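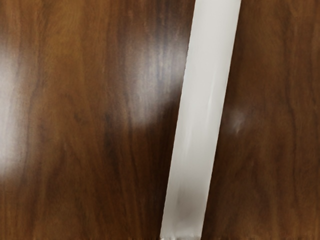
malathi_pai
My question is about the second camera in simulated demonstrations. I collect pick and place episodes in Vaken for a small policy, and I want to know if frames with almost no information should stay in the set. In this one there is only the white bar over the wood, plus the glare of the lamp on the varnish. I have 13 episodes with views of this kind. Keep or drop?

mbenmoussa
Keep. If you drop them, the policy never learns that one view can be useless.

subramaniam_k
I disagree with Mounir. With so few episodes it will learn the glare. Randomize the lights first, then record again.

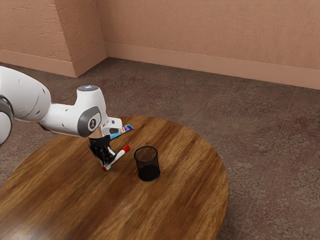
malathi_pai
Thank you both. The wide view is more easy to judge, and I use it to decide the labels. Here the marker is in the fingers with the red tip down, and the mesh cup stands beside it, so I label it as "holding". But from the other camera I could not say this.

mbenmoussa
Then label from the wide view and train on both. We did so at Hencombe with 2 cameras.

subramaniam_k
Still I would change the lights. Try 3 settings and compare.

malathi_pai
OK, I will try both ways and write the result in this thread in April.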